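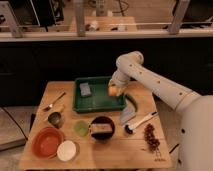 Writing a placing routine that lets go at the right moment

If you have followed the earlier pages in this series, you will by now have an arm that can find a thing on a table, close its gripper on it and lift it up. Well done, because that really is a good chunk of the work! What tends to go wrong next is the putting down. The arm travels over nicely, stops a little too high, opens, and the apple or the onion or whatever it may be drops and rolls away to the far side. Or it stops a little too low and presses your poor apple into the bottom of the tray until the motors complain.

This page goes through the placing routine I use in Kirkik, the small task runner that goes with our Weline planner. You don't need either of them to follow along. Any setup that lets you send a target pose, read the gripper width and get some sort of force estimate at the wrist will do.

Before you begin

You will want a working pick, a calibrated camera and a tray or shallow box with sides. I do recommend starting with a tray, as it is kinder to a beginner than a bare table and keeps round fruit where you can reach it. Peaches and apricots are lovely for practice (the toy sort, please, until you trust your force limits). Leave a few other things lying about too, such as a cup, a bowl or a spoon. A planner that has only ever seen a clear table will teach you very little.

Step 1: Find the floor of the tray, and don't trust the rim

Most depth code will happily give you the height of the tray as one number, and that number is very often the rim. Crop the point cloud to the outline of the tray, shrink the outline inwards by a couple of centimetres, and then fit a plane to what is left. If something is already lying in the tray, a sponge for instance, its top will pull your plane upwards, so use a fit that throws away outliers. On my first try I had 2138 points inside the crop and 437 of them belonged to a sponge, and the plain average put the floor nearly a finger's width too high.

Save the result as tray_floor and keep it in the robot's base frame. I once kept mine in the camera frame, moved the camera, and spent a very puzzled afternoon with Thắng Lã looking for a fault in the planner that was not there.

Step 2: Choose a free spot

Take everything standing above tray_floor by more than five millimetres and mark it as occupied on a small grid. Then grow each occupied patch by half the width of the held object, plus the thickness of one finger. People often forget the finger. The fruit fits beautifully beside the sponge, the gripper opens, and the finger shoves the sponge along.

From the free cells that remain, pick the one with the most room around it. There are cleverer ways, and you are welcome to try them later, but this one is easy to draw on the screen and easy to argue with.

Step 3: Work out how far the object hangs below the fingers

When you grasped the object you knew two things: the height of the gripper and the height of the surface the object was resting on. The difference between them is the hang. Store it at the moment the gripper closes:

hang = gripper_z - surface_z

When you come to place it, the height you are aiming for is:

place_z = tray_floor + hang

If the object slips during the lift, this number will be wrong, so look at the gripper width again once the arm has stopped moving. A round object that has slipped will nearly always show up as a change in width. If it has changed by more than three millimetres, I send the arm to a waiting pose and measure again with the camera.

Step 4: Come down in two parts

Plan the first part as a normal free motion to a point eight centimetres above place_z. The held object must be attached to the arm in the planner's collision model, otherwise the planner will drag it through the side of the tray without a second thought. In Weline this is the attach call. In other planners it goes by other names, but they nearly all have it.

The second part is a straight line downwards, slowly. Turn off the collision check between the held object and the tray floor for this part only, and turn it back on straight after. Here is the whole thing as Kirkik sees it:

attach(object)
move_free(spot, place_z + 0.08)
allow_contact(object, tray)
move_down_until(force > limit or z <= place_z - 0.004)
open_gripper(slow)
detach(object)
move_up(0.10)
forbid_contact(object, tray)

The small 0.004 lets the arm look for the floor a little lower than expected – depth cameras do tell fibs over shiny plastic.

Step 5: Set the force limit

Record the wrist force while the arm moves down through empty air with the object held, and do it several times over. Take the largest wobble you see and double it. That is your limit. It is a humble method, and it has served us on every arm at Zornusska so far. If you change the speed of the descent, record again, as the wobble changes with it.

Do take a fresh zero just before the downward move, once the arm has come to rest. Without it, the weight of the object will count towards the limit and heavier things will be let go in mid-air.

Step 6: Open gently

Open the fingers only as far as you need, the object's width plus a centimetre, and take half a second over it. A gripper that snaps fully open will flick a light object sideways. Wait a moment before going up.

When it still goes wrong

If the arm stops high every time, look at your zero first and the limit second. If it stops high only near the sides of the tray, the fingers are touching the rim, so shrink the free grid a little more. If the planner refuses the first part altogether, print the collision pairs. Mine was stuck for ages on a clash between the held object and the very finger holding it, and the cure was a single missing line in the attach call.

The sample settings file for this page was last changed on 17/12/2018 and loads in Kirkik build 387 or later. The next page deals with placing things that have a right way up, cups mostly, and you will want your hang value from Step 3 again, so keep it somewhere safe.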